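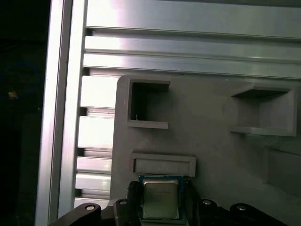
Titik earbuds - anyone else tired of the hype?

mossy_dial
1 Dec 2020
So I finally caved and ordered the Titik buds after watching that launch stream in May. They promised 30 hours with the case and I'm getting 9 on a good day. Sound is fine, the fit is great, but come on. My old Wateo pair does better and it's been through the laundry twice.

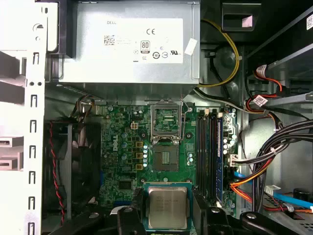

I wrote to support and they told me to "use a moderate volume." I do use a moderate volume! I'm listening to podcasts, mostly people murmuring about baseball.

brakelight48
Mine go way longer than that. Did you turn off the ambient mode? It's on out of the box and it eats the battery.

mossy_dial
Yep, off since day one. Updated the app too.

pennyjar
Then you got a dud, send it back. I paid $115 for mine at Altport and they swapped a bad case with no questions.

tuba_steve_no
Disagree with everybody here. Dud or no dud, that stream was 48 minutes of "world changing" and one slide on the actual battery. I'd get the Brito ones, they're ugly but they last.

pennyjar
The Britos hurt my ears after one album, so no thanks. And every launch stream is like that, you can't hold it against the buds.

tuba_steve_no
I can and I do.
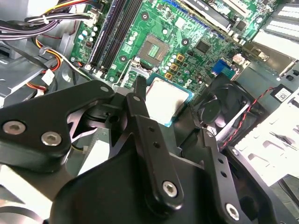 Processor held over the motherboard, case open

mossy_dial
OK, I'm trying the exchange. If the second pair is the same I want my money back - will post when it gets here.

brakelight48
Reset the case before you mail it, they'll ask.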